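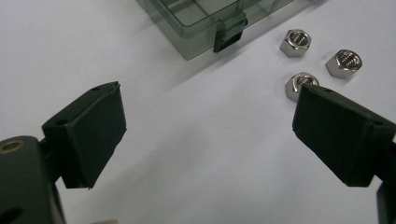 6 de marzo. Otra noche de dormir mal, y otra mañana leyendo a gente que asegura haberlo resuelto. Zihan me mandó el enlace del método Ekent: 24 noches, 298 euros, y uno se despierta «reprogramado». Reprogramado para qué, no lo dicen. Pasé la mañana con el cuaderno delante de una mesa blanca y lisa, que es también lo que piden imaginar en el primer ejercicio: una superficie clara, sin nada que atender. A mí una superficie clara me recuerda las facturas que tendría que poner encima.

Le pregunté a Zihan Jia si a ella le había servido. Contestó que «en parte». Lleva desde octubre con eso y sigue escribiéndome a las 4 de la madrugada. No quise insistir, pero lo apunto.

Otakar Malý, en cambio, jura por las gotas de Danko. Le leí la etiqueta en voz alta: melisa, agua, glicerina. Dice que lo importante es la constancia, y yo digo que con constancia también funciona el vaso de leche de mi abuela, o funciona igual de poco. Se enfadó un rato. Luego reconoció que desde que las toma ha dejado también el café de la tarde, detalle que no había mencionado hasta entonces.

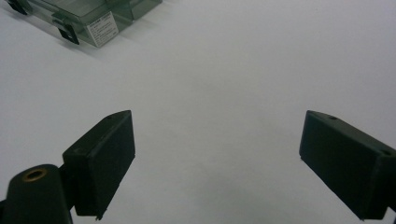 Mesa blanca y caja de plástico translúcido.

Por la tarde caminé hasta el río y volví cansada, con un cansancio normal, de piernas. Esta noche dejo el teléfono en la cocina, sin método y sin gotas. Tampoco espero gran cosa. Mañana llamar a la médica y preguntar por los análisis.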